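The Red Table

I have been meaning to write about the table for a while. I mentioned it in January, when I was still eating lunch on my lap, and a couple of people asked how it worked out.

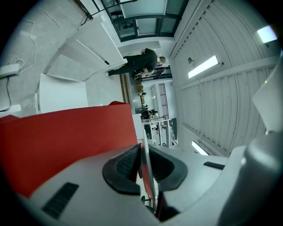
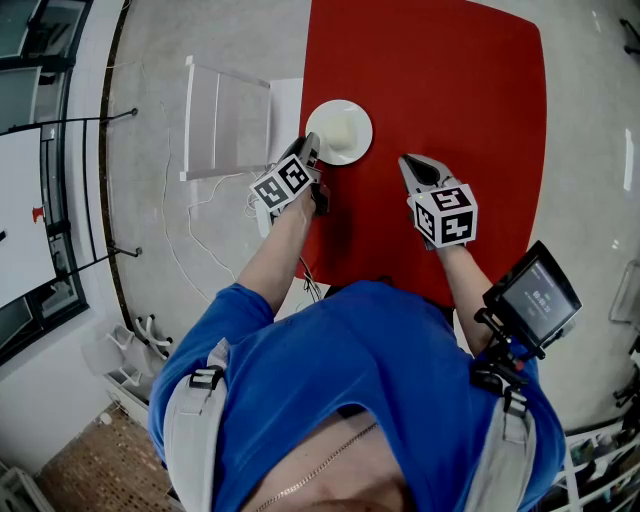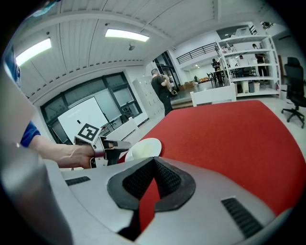 The red table. The round plate is in the second and third pictures.

Drenley, Fri 16 April

It is square with rounded corners and it is very red. I would have picked gray or white. The floor is already gray and most of the cabinets are white, so I suppose one loud thing in the room is fine.

So-ying Leung found it in the listings from an office on Tavgate that was closing. She paid 15 dollars for it and another 31 for the van. I still think the van was too much.

What I like is that it has no drawers and no shelf under the top, so things can't pile up out of sight. At my last job we had a long table that was always half covered with mail. With this one, if you put something down, it shows. A white plate on it can be seen from the far side of the room. I have stopped losing my plate.

What I don't like is the crumbs. Anything pale shows up, and bread is the worst. I wipe it with a damp cloth and then a dry one, and that takes care of it. The spray cleaner from Velcombe left streaks and I gave the bottle away.

Chairs are still not settled. There is a white one with an open back and a black mesh one on wheels. The mesh one is more comfortable but it rolls when you lean forward to eat. So-ying wants six matching chairs. I don't know where she would put them.

The other job is the tall shelves. I went through them last week and got rid of 14 boxes, mostly packing material. Two white bins can stay on the floor underneath for now. I want lids for them before I do anything else.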